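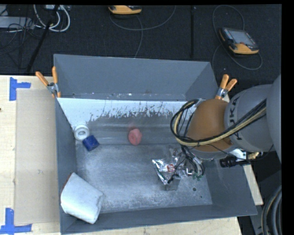
Corinne Lüthi
Tour Coordinator, Netcombe Book Tours

Call for hosts and early readers: The Salt Ledger blog tour, November

Netcombe is looking for book bloggers, newsletter writers and people who post about novels when they should be doing something else, to take part in our November tour. The book is a historical novel called The Salt Ledger, published by Sterari Press. We have 31 stops to fill, one for each entry in our calendar, and yes, I know how many days November has. The last two share a date. I planned it that way after I noticed.

If you have toured with us before, you can skip down to "How to sign up," though please read the part about spoilers, which has been rewritten with certain of you in mind.

The book

A harbor town called Kokcombe, some generations back, in the last years of a salt tax that everybody hates and almost everybody cheats. The tax inspector's widow inherits his house, his debts and a set of account books that don't add up. She is good at arithmetic. Her neighbors would prefer she weren't.

It's a slow book for the first stretch and then it isn't. There is a marriage plot that goes badly, a drowning, a second marriage plot that goes worse, and a long dinner scene that I have read four times and would happily read again. There is also a great deal about salt. I came out of it knowing how to tell good salt from cut salt by the sound it makes underfoot, and I have been waiting since spring for someone to ask me.

Readers who like their historical fiction heavy on kitchens and light on kings should do well here. Readers who want a sword fight will get one, but it's over quickly and both men are embarrassed.

Content notes: grief, drink, one scene of violence toward a horse (the horse lives), and some period attitudes about women that the book has strong feelings about. A fuller list goes out with the review copies.

What we need

Reviewers. This is most of the tour. You read the book, you write what you think, you post it on your date. We ask for at least a few solid paragraphs. "Wow, what a ride" is a lovely sentence and we've received it as an entire review more than once.

Spotlight hosts. You post the cover, the blurb, an excerpt and the buying details. No reading required, although the author would like it if you did. Good for people whose reading pile has reached the height of a child.

Interviewers. You send questions, the author answers them in writing, you post the result. Please don't ask where she gets her ideas. She has a polite answer to it and it's nobody's favorite. Questions about the tax system are welcome to an extent that may surprise you.

Guest post hosts. The author has written several short essays and we would like homes for all of them. Subjects include how salt was smuggled under laundry, the trouble with writing dialogue for people who mostly didn't talk, and a piece on inventing a town and then getting lost in it. First come, first served. The laundry one will go fast.

Early readers. Separate from the tour itself. We want a handful of people to read before October's end and post an honest review on the retail or reader site of their choice by launch. You don't need a blog for this. You do need to finish books, a condition I mention only from experience.

Who can apply

Anyone with a place to post and a habit of posting there. We don't have a minimum follower count. Some of our best stops have been on blogs read by a mother, two cousins and a very attentive stranger. What we look for is signs of life: something posted in the past month or so, and evidence that you sometimes write about books.

You can live anywhere. Digital copies go worldwide. Print copies are limited, and Sterari will only mail them inside the United States, a decision made by whoever at Sterari pays the postage. If you need print for reasons of eyesight or sanity, tell us on the form and we'll put you near the top.

New bloggers are welcome. So are old bloggers who stopped and feel guilty about it. A tour date is a very effective cure for that, in the sense that you will feel guilty about something more specific.

You should be 18 or older, mostly on account of the second marriage plot.

What you get

A free copy of the book, in digital or print as above, yours to keep.

A full media kit: cover art in several sizes, the blurb, two excerpts, an author bio in a long and a short version, and the banner. The banner is handsome. It took three rounds and I am told I was difficult.

A link from the tour page to your blog for as long as the tour page exists.

An entry in the hosts' drawing, for a signed hardcover and a tin of fancy salt.

We don't pay for reviews. We never have, and you should be a little wary of anyone who does. There's no fee to join, either. We do pay a small thank-you of $2 per post to spotlight and guest post hosts, since no opinion is being asked for there. It won't change your life. One of our regulars has been saving hers toward a lamp.

On honesty

If you hate it, say so. We ask only that if your review comes out at two stars or lower, you write to me before your date and we swap you to a spotlight, then you run the review after the tour closes. Nobody will argue with you or sulk where you can see it. I've done this long enough to know that a thoughtful bad review sells more copies than a vague good one, but publishers don't enjoy hearing it in launch month.

Please state in your post that you received a free copy. The media kit has a line you can paste in.

On spoilers

The drowning can be mentioned. Who drowned can't. The state of the ledgers at the end can't be mentioned at all, even in white text, even under a heading that says "SPOILERS," even in a haiku. On our last tour a host gave away the killer in the title of the post, and then very sweetly apologized in the comments by naming him again.

How to sign up

Fill in the host form on the Netcombe site. It asks for:

Your name, or the name you blog under
Your blog, newsletter or account address
What kind of stop you'd like, with a second choice
Any dates you can't do
Digital or print
File format, if digital
Anything else we should know

That last box is optional. People have used it to tell us about surgeries, new puppies and a feud with another host that required their dates be kept a week apart. All of it was useful.

Apply early if you want a review slot. We have over 70 hosts on our regular list, and they've had this call in their inboxes since breakfast. Spotlights usually stay open longest. Guest posts and interviews are somewhere in between and depend on how many essays the author can be talked out of revising.

You'll hear from us either way. If you get a yes, it will come with your date, your kit and your download. If you get a no, it's a matter of dates running out, and we'll ask whether you'd like to go on the standby list. Standby sounds grim but gets used on every tour. Somebody's internet always goes.

Once you have a date

Put it on a calendar. Put it on a second calendar. We send one reminder a week ahead and another the evening before, and after that we assume you are an adult.

Posts should be live by 9 a.m. in your own time zone. Send me the direct link once it's up, and please check that the link goes to the post and not to your dashboard, where I can't follow you.

Visit a few of the other stops if you can, and leave a comment. It's good manners, and it is also how most of our hosts got their readers, who are largely one another.

If something goes wrong, write. I can move a date with almost no notice. I can't do much with silence followed by a long message in December.

One more opening

Netcombe also needs a part-time tour assistant from November onward. This is remote work, a few hours a week, paid by the hour, and made up mainly of checking links, resizing covers and sending cheerful emails to people who have forgotten what day it is. You should be comfortable with a spreadsheet and able to spell "acknowledgments" without looking. Experience running a book blog counts for more than a degree. Our current tour spreadsheet has 97 columns, several of which I can no longer explain, and part of the job would be asking me about them gently.

To be considered, send a short note through the contact page with "Assistant" in the subject line. Tell us what you've read lately and what was wrong with it. No résumé at this stage.

Questions about any of this can go to the same contact page. I answer in the mornings, before the coffee wears off. Please don't write to the author directly about tour dates. She'll say yes to everybody, and then I have 40 people on launch day.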